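The Long Life of a Rental Kitchen

A kitchen in an owner's home gets replaced when the owner is tired of it. In a rental, it gets replaced when it can no longer be repaired, and that can take a very long time. In Brastano, where over 3000 apartments went up in the same building boom, plenty of tenants still cook in the kitchen that came with the place.

The cabinets were simple. They came in a few sizes, with flat doors and the same hinges throughout. A local firm, Fakton, supplied most of them and kept making the doors long after other makers had changed their lines. That one decision has probably saved more kitchens than any amount of careful use. When a door swells near the dishwasher or gets cracked by a moving crew, the landlord orders one door.

At Suominen, a management company with 46 buildings in the city, the maintenance department keeps a shelf of spare doors and a drawer of hinges. A hinge swap takes a few minutes. A new door costs 50 dollars, and fitting it is the last job on the list before a new tenant gets the keys.

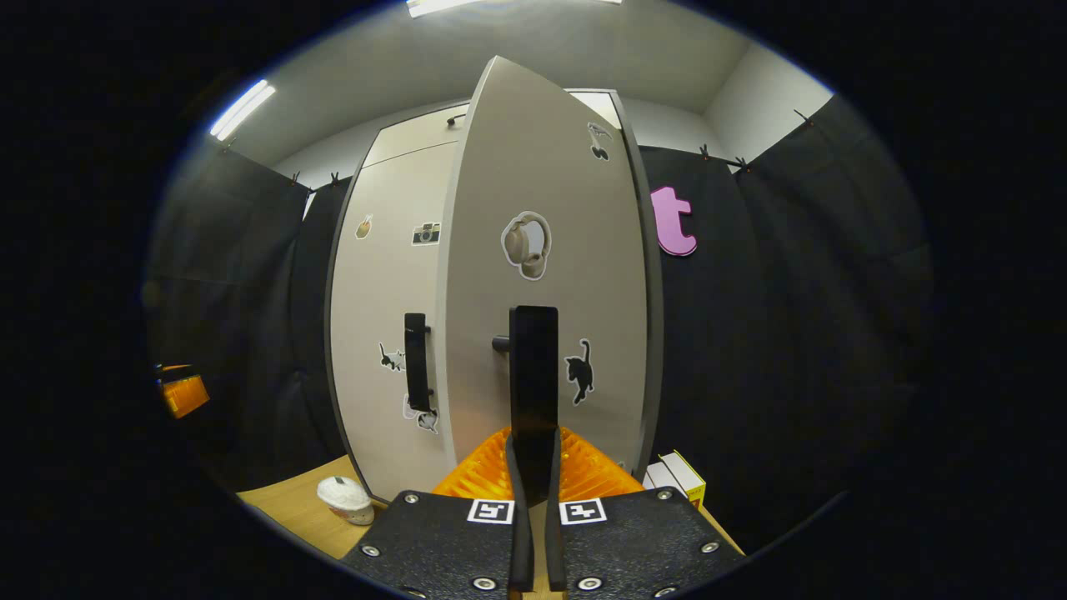 A light beige cabinet with its right door open.

Color is the harder problem. Pale finishes yellow with sun and cooking, so a new door next to old ones can look like it came from another apartment. Some crews move the old doors around, putting the new one low in a corner and the best of the old ones at eye level. Others paint the whole run. Paint holds up well if the grease is properly cleaned off first, and it peels around the handles within a year if it isn't.

Tenants have their own fixes. Peel-and-stick film is popular and most leases allow it. New handles are a bigger change for less work, as long as the screw holes line up. The old handles go in a bag at the back of a drawer until moving day.

The arithmetic can still go the other way. Vodska, a smaller landlord on the north side, used to spend 400 dollars per kitchen between tenants on patching and paint. It now replaces everything once the boxes start to sag, since a new door on a crooked box never hangs straight. The work is booked for September, after the summer moves, and the usable doors are set aside for the buildings that haven't been done yet.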